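Casting Call: Studio Audience and Contestants, Pavance Season 2

Plinine is seeking 52 contestants and 400 audience members for its televised quiz competition. Taping takes place in December at the Sunach stage.

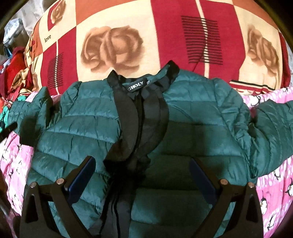
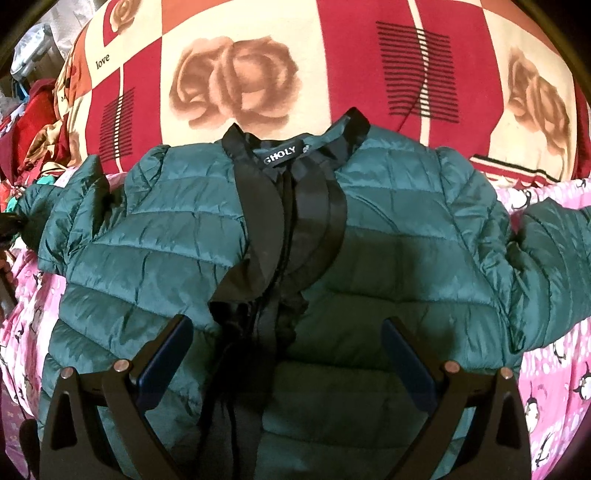

Do contestants need prior television experience?
None is required — selection is based on a written test of 68 items and a short interview.

Applicants must be 18 or older and available for the full taping block. Meals are provided; travel is not covered. Send a résumé and a one-minute video to Tzu-hsuan Man, casting coordinator, by 2018-07-23.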